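Jivdale project report - collecting grasp demos for the bottle task

Miyuki Kobori, Aigars Jaunzems

1. What we were trying to do

Get an arm to pick up a bottle and put it back down upright, learned from examples only. No hand-written grasp positions. Our part was the data, not the training code. Training code came from the Kinoshita group down the hall and we changed almost nothing in it except the path names and the image size.

The plan in the proposal said we would do bottles, cups and a soft bag. We got through bottles. Cups were started and are not in this report.

2. Setup

One arm, two-finger gripper, small camera on the wrist looking out between the fingers. White table, white walls. Second camera above the table was in the plan too but its clock drifted against the wrist camera and we lost most of a week on it, so wrist view only. Driving was done with the Rilto hand controller. It's okay. The trigger for the gripper is too sensitive near the closed end and you learn to squeeze very slowly.

Recording tool is Flistent, the version from August. Later one changes how it saves the gripper width and we didn't want two formats in the same set.

3. Collecting

We ended up with 90 demos that we kept. Each one starts with the gripper open and the bottle somewhere on the table, ends with the bottle standing and the gripper open again. About 2 hours per session was the limit before the driving got sloppy. You can see it in the paths, they get jerky toward the end and there's a lot of stopping right before the grasp.

Rules we settled on after the first session, which was thrown out:

- move the bottle every time, don't reuse the same spot
- turn it too, so the label isn't always facing the camera the same way
- come in low and straight, no swinging in from the side
- don't close until the bottle is clearly between the fingers
- if you bump it, stop and delete, do not try to save the run

The last one we argued over. Aigars wanted to keep the bumps, since a policy that never sees a mistake won't know how to get out of one. Miyuki wanted a clean set first. We went clean. Looking back we should of kept them in a separate folder at least.

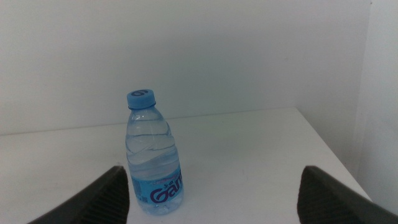 The approach turned out to be the slow part. From the wrist view it's hard to judge how far away the bottle is, and clear plastic makes it worse, the wall and table show right through it. What worked for both of us was watching the cap and the label and ignoring the middle. No idea yet if the network does the same thing. Would be worth checking with some kind of masking test.

Other thing - centering. We both thought we were lining the bottle up evenly between the fingers. When we went back through the frames just before closing, Aigars tended to be off to one side and Miyuki less so. The gripper pushes the bottle over when one finger touches first, so those runs have a small slide in them. We left them in. Real grasps will have that too.

4. Labeling and cleanup

Every run got a start mark, a grasp mark and a release mark. By hand. Tried to get the grasp mark automatically from gripper width but the width signal is noisy when the fingers squeeze soft plastic, it keeps creeping after contact. So by hand.

Trimmed the dead time at the front of each run. This mattered more than we expected, the first trained model just sat there for a long time before moving, it had learned to wait like we did.

5. Results so far

Trained 3 times on the same data with different seeds. All of them reach for the bottle. Two pick it up most of the time if it's near the middle of the table. The third closes early and knocks it over. Toward the back of the table they all get worse, and that's where we have the fewest demos, nobody likes reaching back there with the controller.

Putting the bottle down is still rough. It lets go a bit high and the bottle wobbles, sometimes falls. Our own releases were not very consistant either so this is probably on us.

6. If we did it again

Draw a grid for bottle positions and tick off squares. We thought we were being random and we weren't.

Swap drivers more often, shorter turns.

More kinds of bottles, including ones with no label, plus a few nearly empty. And get the overhead camera fixed before anything else gets recorded.

Data and marks are on the lab drive under jivdale/bottle, ask Miyuki for access. The thrown out first session is there as well, in the folder called old.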